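4. Setting out the refreshment table

Cultthorpe Community Rooms: Hirer's Guide, section 4 of 6
Last revised November 4, 2018

Read this section before unpacking anything. The leaflet that comes in the Vuter display set claims you can have a full counter ready "in moments". We have had the set since January and have yet to see it. Allow yourself a decent stretch before people arrive.

What should be in the cupboard

Clear tiered rack, for bottles
Clear stepped shelf, for boxes, bars and small cups
Beige tray with rounded corners
White rectangular tray
Round wicker baskets

If anything is missing, write it in the book at the front desk. The leaflet also mentions a "presentation mat". Ours never had one, and the table has managed without.

4.1 Before you start

1. Wipe the tabletop with a damp cloth and let it dry. The clear pieces slide on a wet surface, whatever the Vuter leaflet says about "grip edges".

2. Peel any old labels off the clear pieces with warm water and a thumbnail.

CAUTION: Do not use the Golia spray cleaner on the rack or the stepped shelf. The bottle says it is safe on all plastics. We tried it on one corner of an earlier shelf and the corner went cloudy. Soapy water is cheaper anyway.

4.2 Bottles

3. Put the tiered rack towards the back of the table, with the lower tier facing the customers.

4. Load the back tier first, then the front. Five bottles is a sensible load: three at the back and two at the front. The leaflet gives a maximum of six. You can get six on, but the last one has to be wedged in, and the person who buys it will pull its neighbour over.

5. Turn the labels forwards. It does help people choose, which is more than can be said for the price flags supplied with the set.

4.3 Snacks and boxes

6. Place the stepped shelf near the front of the table, on the left. It may be set at an angle if you want to serve from the side.

7. Put the small boxes on the steps with space between them. Chocolate bars belong on the lowest steps, where they have the shortest distance to fall.

8. Small cups may go on the upper step, but check them again once the table is in use. They are light and they tip over very easily. A strip of sticky tack under each one is ugly and works better than the plastic clips.

9. Small wrapped bars go in the white tray at the back. Do not try to stand them in rows. The leaflet shows them in rows and we suspect glue.

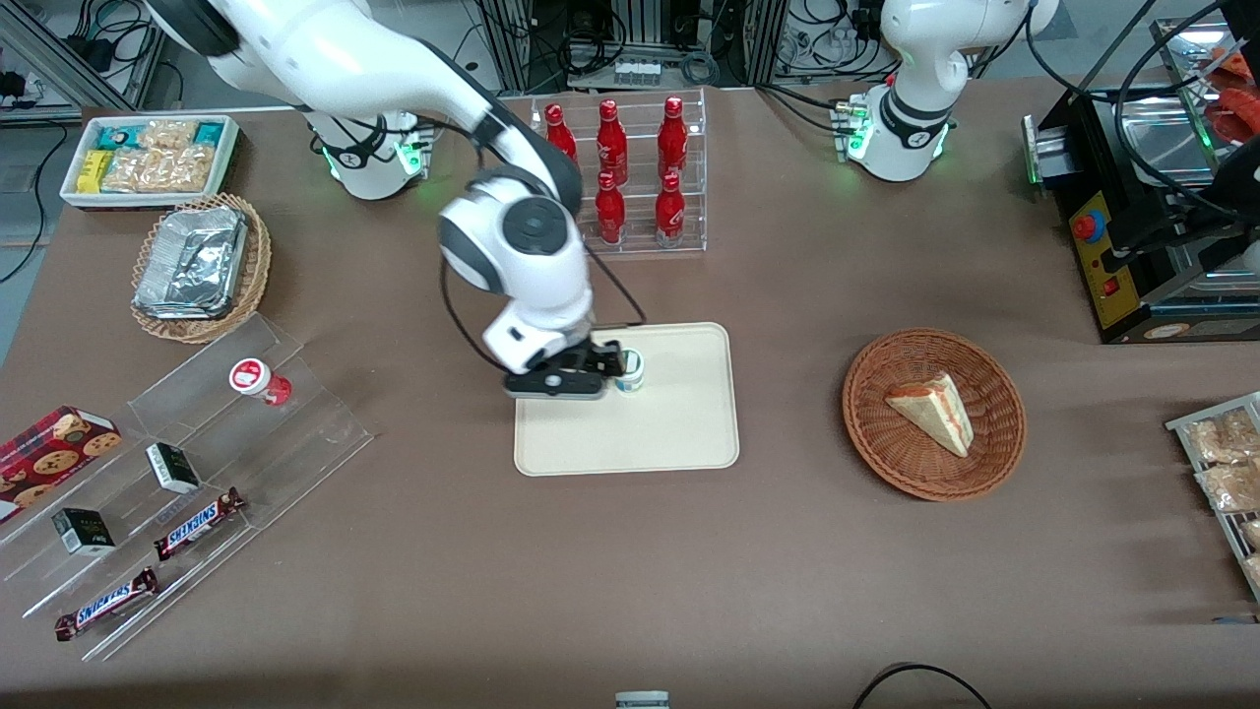 10. Keep the beige tray in the middle of the table and leave it clear for orders. Hirers always want to fill it with stock because it looks bare. Please resist, or there will be nowhere to put down a cup.

4.4 Cake and anything unwrapped

11. Use the wicker baskets for single portions. A slice of cake sits well enough in one, although crumbs get into the weave, so line it with paper if you have any.

12. Anything sticky or oily goes in a foil container first, and the container goes in the basket. The baskets cannot be washed properly. The label on the bottom says "wipe clean", and we would like to meet whoever managed it.

NOTE: The Navaratnam labels in the drawer are for allergens. Fill them in by hand. The printed tick boxes leave too much out, and a ticked box is no use to someone who needs to know which nut.

4.5 Packing away

13. Take the bottles off the front tier before the back. Done the other way round, your sleeve catches the front ones.

14. Wash the clear pieces, dry them with a soft cloth and store them upright. Never stack the rack on top of the shelf, even though the box lid shows exactly that.

15. Shake the baskets out over the bin outside.

Breakages are charged at cost. Replacement parts can be ordered from Vuter, who quote 3 days for delivery; our last one took considerably longer, so tell us early if you have cracked something.

Section 5 covers the urn and the hot water tap.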